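Workshop notebook, Losasmont
November
Subject: hand bench and the Parnosier line, second month of joint running

Entry opened at 07.40, before the line was started. The previous entry left three matters open: the division of work between the line and the hand bench, the recording of rejected pieces, and the rotation of staff. All three are taken up again here, the second only in part.

The line at present receives French presses that have already been taken apart. It loads, washes, rinses and stacks the glass, and the camera at the outfeed passes or rejects each piece. Frames, lids and plungers do not go through it. The arm at the infeed was tried with frames last month and the trial was stopped, as the handle caught on the guide rail whenever the frame arrived the wrong way round. A wider rail has been requested from Kikitz. No delivery date has been given.

Joint running means that the hand bench continues to do the whole job on a part of the intake, from taking apart to putting back together, while the line deals with the rest. It was agreed at the start that the hand bench would keep its own tools and its own order of work during this period, so that any change in the results could be put down to the line. The basin, the cloths and the low tables have accordingly stayed as they were.

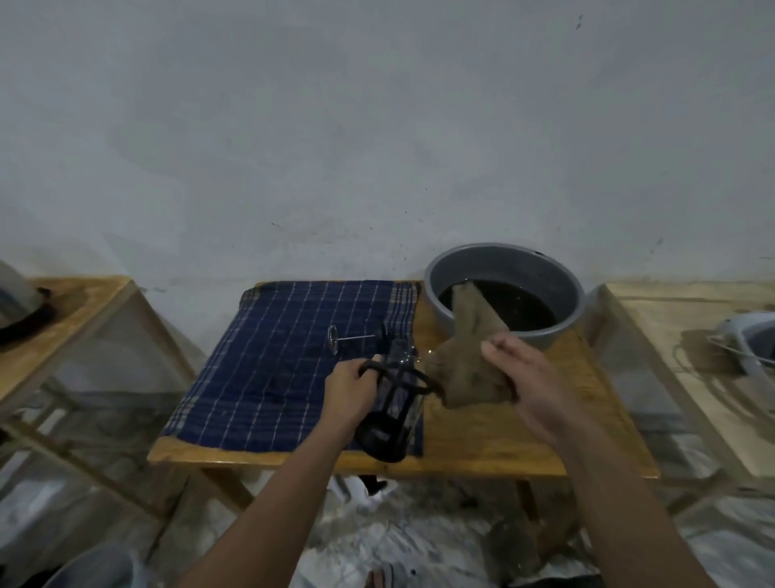 The intake for the month stands at 2000 presses, all from the hire stock. The daily allocation to the hand bench was set at 140 and has been kept to, except on the day of the power fault, when the line was down from 10.15 and the bench took in whatever could be taken. The fault is recorded in the maintenance log and is not repeated here.

Division of work

Before the line was installed, each member of staff at the bench carried a press through from beginning to end. With the line in use, the greater part of the day for those assigned to it goes to loading racks and clearing stops. The work is lighter on the wrists. It is also more broken up, and several staff have reported that they find it harder to say at the end of a shift what they have done. This was raised in the morning meeting and was noted without a decision.

There is a practical side to the same point. Faults in the filter assembly (bent mesh, a coil sprung from its edge, a rod that no longer screws home) used to be found by the person holding the piece, and were put right on the spot or set aside. In the divided arrangement the plungers reach the bench in trays, separated from the glass they came with. The fault is still found. The glass, however, may by then be stacked and counted as ready, and a ready glass with no plunger is a shortage that appears only at packing.

Two ways of dealing with this have been proposed:

(a) a numbered tray that travels with each rack, the plungers lying in the same order as the glass;
(b) a hold on the stack count until the bench has released the matching tray.

Proposal (a) costs table space, and there is none to spare in the present room. Proposal (b) needs a change to the counting screen, for which Kikitz would have to be asked. The preference in this notebook is for (b), with (a) as a stopgap on the morning shift only.

Old coffee residue

The line does not soak. Glass that has stood with grounds or coffee in it for some days comes out of the wash with a brown ring under the spout, and the outfeed camera rejects it. Rejected glass is sent round a second time and then, if it is rejected again, passed to the bench. The second pass has so far cleared very little. It is recommended that it be given up and that such pieces go to the bench at the first rejection. This will put work back on the hand side and the staff figures should be drawn up accordingly, as the figures supplied with the line assume that the second pass succeeds.

The bench staff sort for this by eye at the moment of taking apart, and set the bad ones to one side without being asked. No instruction ever described it. It was not included in the job list handed to Kikitz when the line was specified, and that omission is ours. 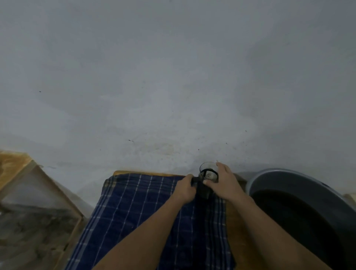
A remark written in pencil beside the paragraph above, on the bench copy of this notebook, says that the sorting was in fact described once, on the old card by the sink, and that the card went when the room was painted. The writer adds that if people are to be moved to the line they ought to be asked first what they know how to do, because the list was made up by watching one shift on a quiet day, and that the rack work would be bearable if it were two hours at a time.

The remark is accepted as to the card. A search of the drawer produced no copy, and the wording will have to be set down afresh with those who used it. As to the list, the record shows that the observation covered one shift, as stated. A further observation will be arranged for a full day, and bench staff will read the result before it is sent out.

Rotation

Eight staff are on the rota for this room. The present arrangement keeps the same persons on the line for a whole week, which was done to shorten training. Training is now complete, and the reason no longer holds. From the start of next month the following will be tried:

Line duty in spells of two hours, then the bench.
Changeover at a rack change, never in mid-rack.
The person leaving the line tells the person arriving of any stop that has occurred more than once.
No one to be on the line alone during the first hour after starting.

The Mohammed site has asked to see the rota once it has run. They have the smaller model from Parnosier and no hand bench at all, the latter having been closed on the day the machine arrived. Their packing shortages are said to be higher than ours. We have not seen their figures and none are quoted here. 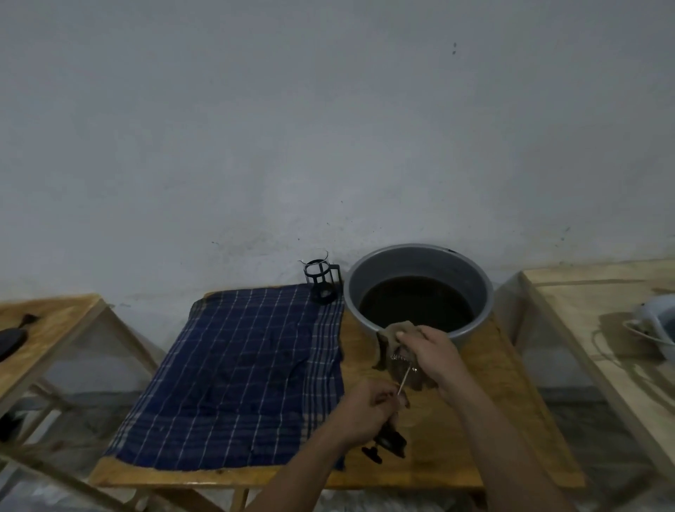

Pay grades were also raised. The grade for the bench refers to "cleaning and reassembly", and the grade for the line to "machine minding", which is the lower of the two. Under rotation the same person would fall under both in one morning. The personnel office has been asked in writing to keep all staff in this room on the bench grade throughout joint running. An acknowledgement has been received and an answer has not.

Sound level at the infeed was checked again at 11.20 with the guard closed. It is within the limit. Staff at the nearer end of the bench say they cannot hear one another while the rack return is working, and the practice of calling across when a filter part is missing has stopped for that reason. A small lamp or a bell has been suggested. A lamp will be tried, as there is a spare one in the stores.

To be carried forward:

Wider rail: chase Kikitz, and ask for the drawing in the meantime.
Hold on stack count: written request, with the packing shortages attached.
Second pass: stop from tomorrow morning, bench lead to confirm the trays are labelled.
Sorting card: draft at the bench, in the words used there.
Cloths: new order to be placed, same weight as the present ones.
Rejected pieces: the camera log and the hand tally still disagree. The hand tally is to be used until the difference has been traced.

Line stopped 16.30, racks emptied, basin work finished 16.50. Entry closed.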